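Drillow Round Work Table

Tables / Round / Light wood

Supplied by Bermúdez, Stolville. Made in the Iltdale workshop.

The Drillow is a round table for rooms where several persons work at one surface at the same time. It has a warm, honey-coloured wooden top and no head or foot end, so everybody has the same reach to the middle.

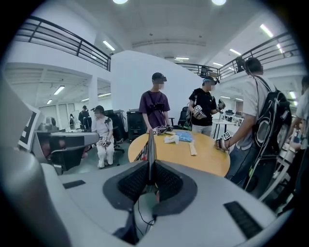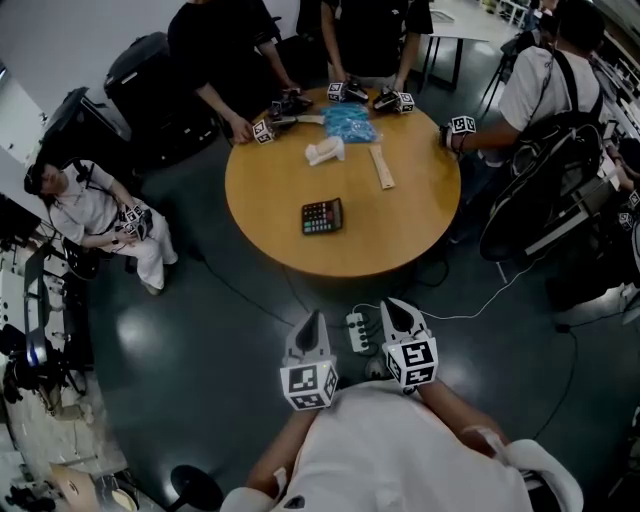
The round table with people standing at it and small items on the top.

What it is for

We made the Drillow first for craft rooms and training rooms. Customers then asked us for it also for sorting, for packing small orders and for group exercises with the hands. For all these uses the important point is the same: the things lie in the middle, and the people come to them from every side. With a long table, the persons at the ends must always ask for something to be passed.

The table is good for small and flat things, such as cloths, wooden sticks, a calculator or a bag of small parts. The light top helps you to find them. Very pale items are less easy to see on it, and for these we recommend a dark mat, which you can order together with the table.

The top

The top is wood with a clear matt oil. The grain is different on every piece, and the colour becomes a little deeper in the first year. This is normal and we do not accept it as a reason for return. If you order 2 tables for one room, please order them together. We will then choose tops which are near to each other in colour.

The edge is rounded by hand, so you can lean over the table for a long time and it does not press on the arm.

Load and standing

The table carries up to 3000 newtons when the weight is spread over the top. Please do not sit on the edge. The feet have felt pads for smooth floors - for carpet we send plain feet if you write this in the order.

How much room to leave

Leave enough space that a person can walk behind another person who is standing at the table. If your people wear backpacks or other equipment on the body, leave more. Chairs which are not needed can stand at the wall.

The table has no sockets and no opening for cables. If you use a power strip on the floor, lead the cables along the side where nobody stands, or use a cable cover. We do not sell cable covers.

Care

Wipe with a soft damp cloth and dry the top after it. Do not leave wet cloths lying on the wood overnight. Glue and paint should be taken off the same day. Small scratches can be treated with the care oil, which is in the box with a short leaflet. Once a year is enough for most rooms, twice if the table is used daily by groups.

Delivery

The top and the base come in two parcels. Two persons are needed to put them together, and one of them must hold the base straight while the other turns the screws. The key is included. Please check both parcels before the driver leaves and write any damage on his paper.

Guarantee is two years on the base and on the joints. The surface is not included.

Questions

For colour samples, larger orders or spare feet, write to Yvette Nguyen at the Stolville office. Samples are free, but we ask you to send them back.

Page last changed: April 30, 2019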